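Print this page | E-mail this release

2025-06-27
By Ada Marras

FLUSTIVCOMBE WORKSHOP OPENS ITS KITCHEN DRAWER PROJECT TO MEMBERS

FLUSTIVCOMBE – The Miston shared workshop is delighted to announce that Budura, the household helper arm our members have been putting together in the evenings, will be open to anyone who would like to come and work on it. We have put 320 evening hours into it so far (and drunk more coffee than we'd care to add up!), and the group now has 16 regulars, some of whom had never held a soldering iron before May.

The task we picked is a homely one: putting a snack away in a drawer and leaving the bowl on top alone. It sounds like nothing at all, and it has kept us happily busy for weeks.

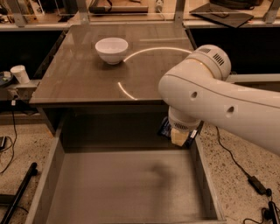
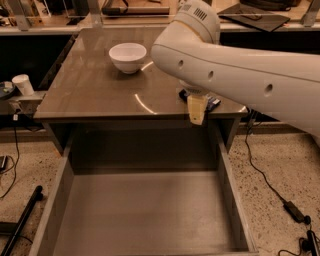

The drawer is pulled out and empty in both of these views; the candy bar is lying in it in the next one.
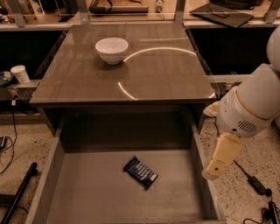
What comes next

The parts bill stands at $1,942, of which $1,716 came from our spring bake sale and a very generous gift from Bassi, the hardware store down the hill. "I came in to fix a lamp and stayed for the arm," says Ada Marras, who looks after the project and wrote this release too, as you may have guessed. "We'd love more hands, and you don't need to know a thing about robots."

New members can sign up at the Miston front desk. Please wear closed shoes, and bring a snack you don't mind lending.

Last updated: 4:10 p.m.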